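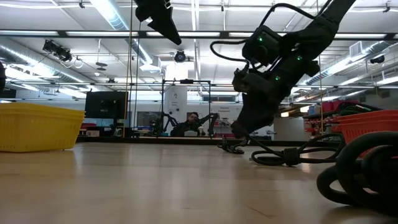 Skatden, l'entraide entre voisins
Accueil > Maison > Rangement et tri > Câbles et petit matériel

Comment trier un carton de vieux câbles avant un déménagement ?

Posté par Mirela Meireles le 26 janvier 2024
Vu 2755 fois

Bonjour à tous,

Nous déménageons au printemps dans un appartement plus petit et je suis en train de vider le placard de l'entrée. Au fond, il y a un grand carton de câbles qui nous suit depuis deux logements. Chargeurs de téléphones qu'on n'a plus, cordons d'imprimante, câbles d'antenne, rallonges, des choses que je ne sais pas nommer. Tout est emmêlé et je n'arrive pas à en sortir un sans tirer les autres.

Mon mari veut tout garder « au cas où ». Moi, j'aimerais descendre à une boîte à chaussures. J'ai déjà essayé en décembre et j'ai abandonné au bout d'une soirée, avec un tas « à voir » aussi gros que le carton de départ.

Mes interrogations :
- comment savoir ce qui est encore utile quand on ne reconnaît pas la prise ?
- est-ce que je peux utiliser n'importe quel bloc secteur si la fiche rentre ?
- où déposer ce dont je ne veux plus ? Je suppose que ce n'est pas la poubelle jaune
- et comment ranger le reste pour que ça ne se remélange pas dans six mois ?

J'ai vu des boîtes à compartiments chez Runham, mais c'est cher pour des câbles et j'hésite. Merci d'avance.

Mirela

2 commentaires sous ce message

tonton_bricole : Tu as aussi des disques durs ou des clés USB dans le lot ? Regarde ce qu'il y a dessus avant de t'en séparer.

Mirela Meireles : Deux clés, oui, je les ai mises à part. Merci. 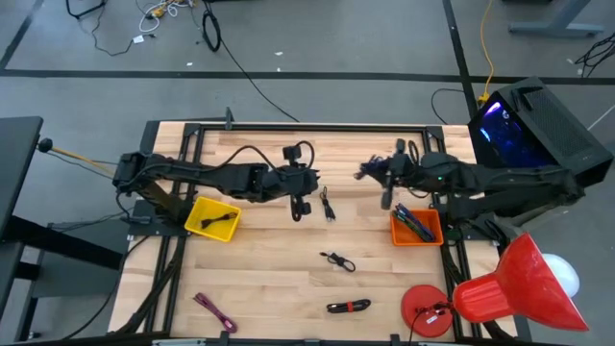 Bohumila Kolář
Membre référente, rubrique Câbles et petit matériel
76 messages dans cette rubrique

Bonjour Mirela,

Le tas « à voir » est le vrai problème. On y met ce qu'on n'a pas envie de décider, et comme rien n'oblige à y revenir, il reste. Je vous propose de partir des appareils. Faites le tour du logement avec un carnet et notez tout ce qui se branche ou se recharge, pièce par pièce : la box, l'imprimante, les téléphones, l'appareil photo, la brosse à dents, le rasoir. À côté de chaque appareil, écrivez s'il a son câble sur lui ou s'il est à chercher dans le carton. Cela prend une petite heure et ensuite le tri va vite.

Pour démêler, videz le carton sur une grande table ou par terre sur un drap. Commencez par les câbles les plus gros, qui sont en général les plus faciles à dégager, et ne tirez pas sur les fiches. Enroulez chaque câble dès qu'il est libre et fermez-le avec un lien ou un bout de ficelle. Si vous attendez la fin pour les enrouler, ils se reprennent entre eux.

Regroupez ensuite par extrémité. Dans un carton de ce genre, on retrouve presque toujours les mêmes familles :

USB. Le connecteur rectangulaire plat est l'USB-A. Le petit ovale qui se branche dans les deux sens est l'USB-C, gardez-en quelques-uns. Le petit trapèze est du micro-USB, encore utile pour des liseuses, des enceintes et des lampes. Le mini-USB, un peu plus épais, ne sert plus guère qu'à de vieux appareils photo ou GPS. Le gros connecteur presque carré, c'est l'imprimante.

Image et son. Le HDMI se garde. Les prises péritel, larges comme la main, peuvent partir si vous n'avez plus de magnétoscope ni de vieux lecteur DVD. Le VGA, bleu le plus souvent, avec deux vis sur les côtés, pareil, à moins d'avoir un ancien écran. Les fiches rondes rouge, blanche et jaune servent encore à ceux qui ont une chaîne hi-fi.

Réseau et téléphone. Le câble réseau ressemble à celui du téléphone en plus large. Un ou deux suffisent. Les filtres ADSL ne servent plus à rien si vous êtes passés à la fibre.

Alimentation. C'est la partie où il faut faire attention, et je réponds à votre deuxième point : non, le fait que la fiche rentre ne suffit pas. Regardez l'étiquette du bloc, à la ligne « sortie » ou « output ». La tension en volts doit être la même que celle demandée par l'appareil. L'intensité doit être égale ou supérieure. Un appareil qui réclame 1 A ne fonctionnera pas correctement sur un vieux bloc de 500 mA, et le bloc risque de chauffer. Vérifiez aussi le petit dessin de la polarité, avec le plus et le moins, et si l'un est en courant alternatif et l'autre en continu, ne les mariez pas.

Un bloc sans étiquette lisible et dont vous ne connaissez pas l'appareil, je ne le garderais pas. Même chose pour tout câble secteur dont la gaine est fendue, collante ou réparée au ruban adhésif.

Pour les rallonges et multiprises, lisez la puissance maximale inscrite dessous. J'en ai une marquée 3000 W et une autre bien plus faible, et de l'extérieur elles se ressemblent. J'ai écrit la valeur au feutre sur le dessus. Dans tous les cas, pas de radiateur sur une multiprise, et on n'en branche pas deux à la suite.

Où déposer : les câbles et chargeurs vont avec les petits appareils électriques. Les déchèteries les prennent, et beaucoup de grands magasins ont un bac à l'entrée. Retirez les piles des télécommandes qui traînent dans le carton, elles ont leur propre collecte. Pour ce qui marche encore, demandez à une ressourcerie avant de vous déplacer. La mienne, Umutance, accepte les câbles s'ils sont attachés un par un et refuse les sacs en vrac.

Pour le rangement, les boîtes à compartiments sont pratiques mais je m'en passe. J'utilise des sachets de congélation avec une étiquette : USB, image, réseau, secteur. Ils tiennent debout dans une boîte à chaussures, ce qui correspond à ce que vous cherchez. Les blocs secteur portent chacun un morceau de ruban de masquage avec le nom de l'appareil. C'est à faire le jour où on déballe un appareil neuf, après on oublie.

Dernière chose pour votre mari : gardez un exemplaire de chaque type courant, deux pour l'USB-C. S'il vous manque un jour un câble péritel, cela se retrouve d'occasion pour très peu.

Bon courage pour les cartons.

Bohumila

Mirela Meireles : Merci beaucoup, c'est très complet. Je commence par la liste des appareils. Je n'avais jamais regardé les étiquettes des blocs, j'en ai trouvé un qui alimentait la lampe du salon avec un chargeur de téléphone fixe. Je l'ai débranché.

Bohumila Kolář : Vous avez bien fait. Le voltage de la lampe est souvent écrit sous le pied.

gillou

tout jeter. j'ai tout jeté l'année dernière et il m'a manqué un seul câble, celui de la tondeuse à cheveux

Commentaire de tonton_bricole : Jeter, mais en déchèterie quand même.

Maryvonne B.

Bonjour, je ne suis pas tout à fait d'accord pour les sachets de congélation. Chez moi ils ont fini par craquer avec les chargeurs dedans. J'ai pris des rouleaux de carton de papier toilette, un câble par rouleau, le nom écrit dessus. On les met debout dans une boîte et on voit tout d'un coup. Ça ne coûte rien. Par contre ça ne va pas pour les rallonges, trop grosses. Celles-là je les pends à un clou dans le cellier.

Pour attacher, les bandes scratch Dzene tiennent bien et se coupent à la longueur qu'on veut. Évitez les élastiques, ils sèchent et collent à la gaine. Et ne serrez pas trop les câbles en les pliant, surtout près de la fiche, c'est toujours là que ça casse.

Sinon, pour le mari, le mien a eu droit à une boîte à lui. Ce qui rentre dedans, il garde.

Mirela Meireles : Je retiens la boîte pour lui. Pour les rouleaux, ils tiennent fermés pendant un transport ?

Maryvonne B. : Oui si la boîte est bien remplie. Sinon calez avec un torchon.

Dans la même rubrique
Rallonge enroulée sur tambour : faut-il la dérouler entièrement ?
Que faire des ampoules dont on ne connaît pas le culot ?
Cacher les fils derrière un meuble télé en location
Télécommande perdue, décodeur ancien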